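Workshop notebook — Trestasgate bench, December
Workstation rebuild, board stage
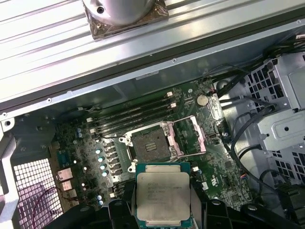 Do the memory modules need to go in before the processor?
Either order works electrically, but on this bench the processor goes in first, then the cooler, then memory, so there is more room for fingers round the socket.

Started at 9.40. Machine is the second of the 3 from Masson. Old processor, memory and cooler came out yesterday and are in the labelled tray on the shelf by the window. Yuzhen did the strip-down and left good notes, so I only had to check her list against the tray. All matched. The memory slots are empty and the latches move freely, white ones at both ends, so remember to open both before pushing a module home. On the last machine I opened one end only and spent a while wondering why the module sat crooked.

Blew the dust out from the corner of the case behind the drive cage. Not much in there. The fan filter was worse and has been washed and left on the radiator. It should be dry by lunch.

Socket. Lever up, frame open, cover plate left where it is until the processor is out of its box and in my hand. Dezső asked why I don't take the plate off at the start and get it out of the way. Two boards last year came back from this bench with bent contacts and both had been left open over a tea break. The plate stays on.

Capacitors looked over with the lamp. The cyan-topped ones beside the socket all have flat tops, no bulging, no crust at the base. Same for the ones further out. Inès had written "check caps??" on the job sheet after the random restarts Hatbridge reported, and I can't see anything wrong with them. That doesn't prove they are good. If the restarts come back after the rebuild we should swap the power supply before we start blaming the board.

Coin cell. The clock had reset twice according to the job sheet, so this gets replaced whatever it reads. Meter said 2.67 V, which is low. New one to go in at the end, then set the clock by hand and note the time so that we can see whether it drifts overnight.

10.30. Stopped to find the thermal paste. It was in Clémence's drawer under the cable ties. Please put it back in the blue tin — the tube is nearly finished and I have asked Josiane to add two more to the Grenix order, with a packet of lint-free wipes.

Processor in. Lined up the corner mark, lowered it straight down, no sliding. Frame closed over it and the lever brought down. It always needs more force than feels right and there is a creak as it goes. Cover plate popped off by itself as the frame came down. Bagged it and put it in the tray with the job number, as the board may have to go back to the supplier bare, and they won't take it without the plate.

Paste: one small blob in the middle. Cooler down on its four posts, screws started by a couple of turns each and then tightened corner to corner. Fan lead plugged in before anything else so that it can't be forgotten.

Memory: 4 modules, all from the same kit. Pushed each one down until both latches closed. The third needed a second go.

11.50. First power-up with nothing attached except the screen and keyboard. Long pause, black screen, long enough that I had my hand on the switch. Then it came up. Memory training on a new kit, I think. Second start was quick. All the memory shows. Processor temperature sitting at 31 in the setup screen with the side off.

Odd thing: on the first start the screen came up at a low resolution, and the vertical figure read 1536 after I changed the cable, which is right for that monitor. The short grey cable is suspect. I have tied a knot in it. Dezső to test it on the other bench before it goes in the bin.

After lunch put the filter back, side panel on, and started the long memory test. At 15.20 it was on pass two with no errors. Processor at 67 under load with the panel on, which I am happy with. The old cooler was letting it get well past 80.

Still to do:
New coin cell (forgot it, the side will have to come off again).
Leave the memory test running overnight, screen off.
Tie the front panel leads back, they are too near the fan.
Ring Hatbridge and ask what else is on the same socket strip as this machine. Inès thinks there is a heater.
Third machine can be stripped tomorrow if the bench is clear.

Added by Clémence, 16.45: coin cell done, clock set at 16.41. Memory test restarted from the beginning. I have moved the tray to the lower shelf.

Filed under: Bench notes, Desktop repairs
Trestasgate Workshop — questions to the bench, extension 4 — Back to top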